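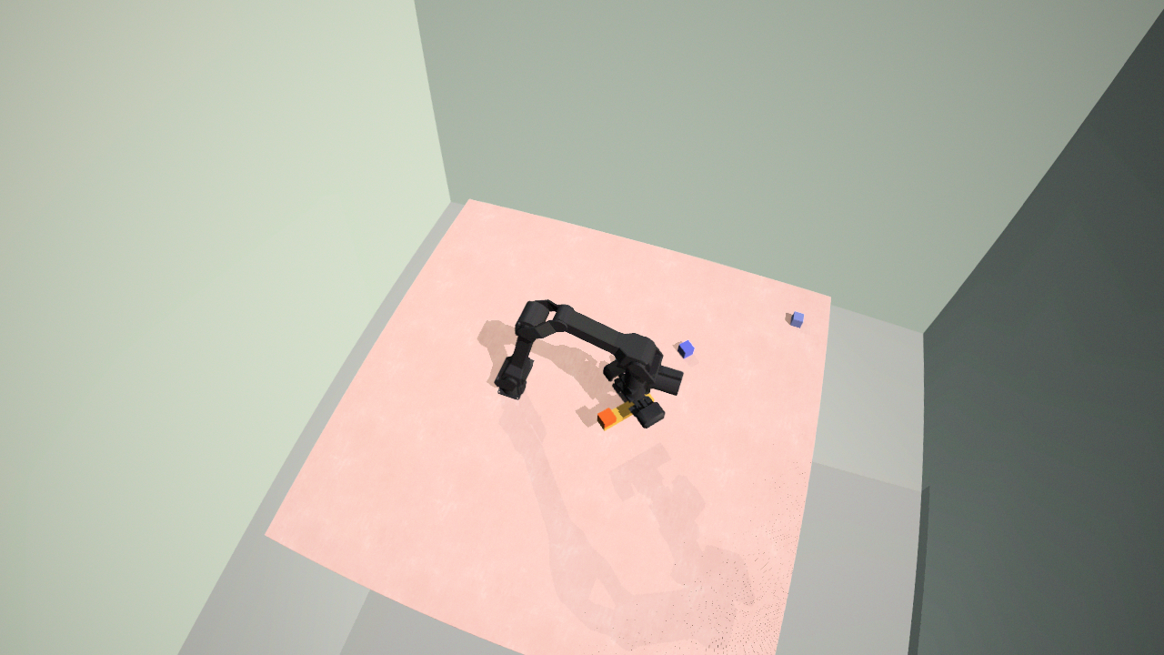 Block task in the Harnia simulator: black arm, pink work surface, two blue cubes left clear.

Harnia Safe Cell Pack - review

I bought the Harnia pack in October because we needed a way to check our written rules for arm work before anyone stood next to a real one. It is an add-on for the Ovimix simulator. You get a room, a work surface, a set of coloured blocks, an arm model and a rule checker that runs alongside and logs every breach. I have now put 778 runs through it.

Setting up took me most of a morning. The installer is fine, but the rule file is plain text and fussy about spacing, and the error messages only give a line number. Once it loads, it stays loaded. I have had no crashes.

The checker is the part worth paying for. You write limits for speed, reach, and the gap to be kept between the arm and anything it has not been told to touch. I set that gap at 50 mm. In the block layout at the top of this page the blue cubes are the ones to be left alone, and the orange and yellow pieces are the work. A run that clips a blue cube is marked as failed even if the task gets done, and you can't switch that off without the change going into the log. I think that is right. Our old tool let people mute a rule for one run and forget about it.

The default rules are sensible. Approach speed drops to 10 per cent close to the blocks, the arm has to stop before it changes task, and every run needs a named rest position. I kept all three and added our own rule on cable reach.

The look of it is basic. Walls are flat green, the floor is grey and the surface has a faint cloudy pattern. The shadows did bother me at first. The arm throws a heavy one and a much larger pale one, and our vision model kept treating the darker patches as edges. I left them in. Shop lighting is rarely kind either, and good practice is to test with the light you don't want.

Some complaints. The arm is all matte black, so where the small parts bunch up at the working end it is hard to tell one from the next. A second colour on the last joint would help. Reports export as one long file, and past 100 runs it is slow to open. The manual has a decent chapter on rules for shared spaces but says nothing on who should sign off a change, so we wrote our own page for that - one person edits, another approves, and the old file is kept.

I also tried the Brolireck checker. It draws a nicer room and the menus are easier, but its rules are fixed and you can't see how a breach was worked out. For training new starters I would still consider it.

A clean log in Harnia does not replace a risk assessment on the real cell, and the manual says so on its first page. We use it as the step before that. Support is by email only and took two days to answer me, with a correct answer.

Four stars. I would buy it again at the same price.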